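Chapter 7
Working Rules for Robot Arms in Shared Kitchens

After reading this chapter you should be able to:
– describe the work area of an arm mounted near a stove
– set a speed limit and write it down
– carry out the checks that come before a run

In January the training kitchen at Stamow rewrote its house rules. The old sheet had been copied from a machine shop and said nothing on pot handles, steam or glass lids. Preben Bisgaard, who led the rewrite, began with the reach of the arm. He measured it at 900 mm from the base and had the floor marked at 1,080 mm – the extra distance is for whatever the gripper is holding.

A kitchen differs from a factory cell in one main way. Things move between runs. A pan gets pushed back, a spoon is left in a pot, a handle ends up over the edge. The rules in this chapter therefore start with the state of the stove and come to the program later.

Three terms are used throughout. The work area is all the space the arm and its load can reach. The clear line is the mark on the floor. A run is one program from start to full stop, including any pause. Cables count as part of the arm, and slack in them must be allowed for when the work area is drawn. 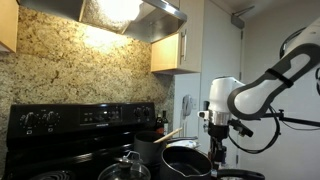

Section 7.1 deals with the clear line and who may cross it. Section 7.2 covers speed, and Section 7.3 gives the Stamow check sheet in full.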